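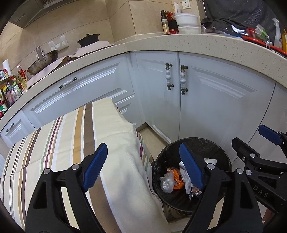 September 2019. Tagebuch der Arbeitsstelle, Eintrag zum Besuch bei Zerkumia.

Die Vorführung begann mit einer kurzen Begrüßung durch die Gastgeber; anwesend waren 12 Gäste, darunter eine Abordnung aus Plelbridge. Der Verfasser nahm für die Arbeitsstelle teil. Gegenstand des Vormittags war das Aufnehmen von Abfällen mit handgeführten Greifern in einer Küche. Nach Auskunft der Gastgeber umfasst die Reihe bislang 900 Durchgänge, von denen 83 wegen unvollständiger Aufzeichnung ausgesondert wurden.

Besprochen wurde zunächst die Handhabung des Abfallbehälters, dessen Rand beim Zugriff von oben zu berücksichtigen ist. Danach wandte man sich dem gestreiften Tischtuch zu. Zerknüllte Klarsichtfolie, ein weißes Papiertuch und ein verdrehter Streifen Silberfolie stellen an die Finger recht verschiedene Anforderungen, und über die Reihenfolge des Aufnehmens wurde länger gesprochen. Die Erläuterungen dauerten nahezu 10 Minuten über die vorgesehene Zeit hinaus.

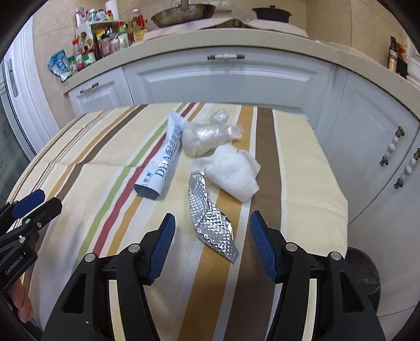
Azevedo wandte ein, glänzende Folien seien für die spätere Auswertung der Bilder weit schwieriger als Papier und sollten in einer eigenen Gruppe geführt werden. Dem wurde nicht widersprochen; die Gastgeber sagten zu, die Frage bis Oktober schriftlich zu beantworten.

Von Henska lag eine Anfrage zur Überlassung der Unterlagen vor, die vertagt wurde. Rückfahrt am Nachmittag. Das Teilnehmerverzeichnis ist noch nachzureichen, ebenso die Abrechnung der Fahrtkosten.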